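Call for student participants: Reltomora home robotics project

The Reltomora student group in Basdale is looking for new members for the spring term. We work with a humanoid robot in a furnished bedroom, and our subject this year is clothes: how to take a garment, hold it and bring it to the bed or to the rack. The group is led by Lăcrămioara Ardeleanu, and Petronella Mofokeng is responsible for the training of beginners.

We have 10 places. You do not need to know programming before you come, but you should have patience, as the same movement is often repeated many times. In October our members recorded 373 attempts, and we would like to continue from there.
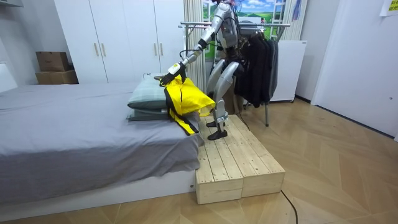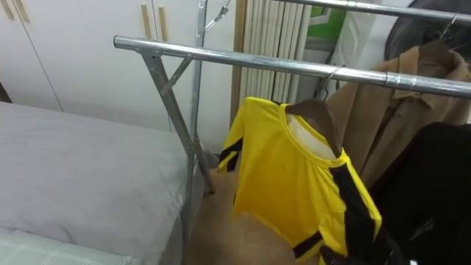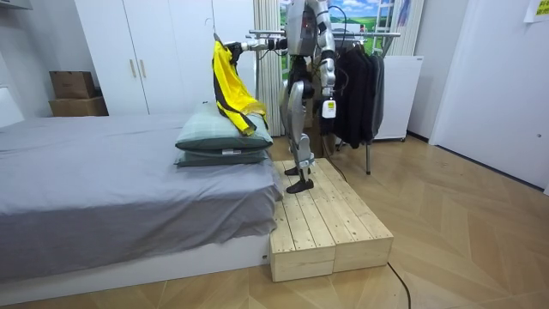
The yellow garment during bedroom work, Basdale.

What you will do: prepare the clothes before each attempt, write the notes, check the recordings and, after the training, operate the robot under supervision. Each participant receives 275 for the term to cover travel and meals. Please wear closed shoes and tie back long hair.

To apply, send us one page about yourself, no more than 200 words, and tell us which afternoons you are free. Students of all departments are welcome. Please write "Clothes group" in the subject of your message.

Last updated: February 2025

Comments

marit_k: Is it possible to join if I am only in my first year?

P. Mofokeng: Yes, first-year students can apply.

Oduya: I sent my page yesterday, thank you for the quick reply!

Related calls
Gatchalian robotics competition: team registration
Flidorer workshop: introduction to grippers
Evening class in electronics, Basdale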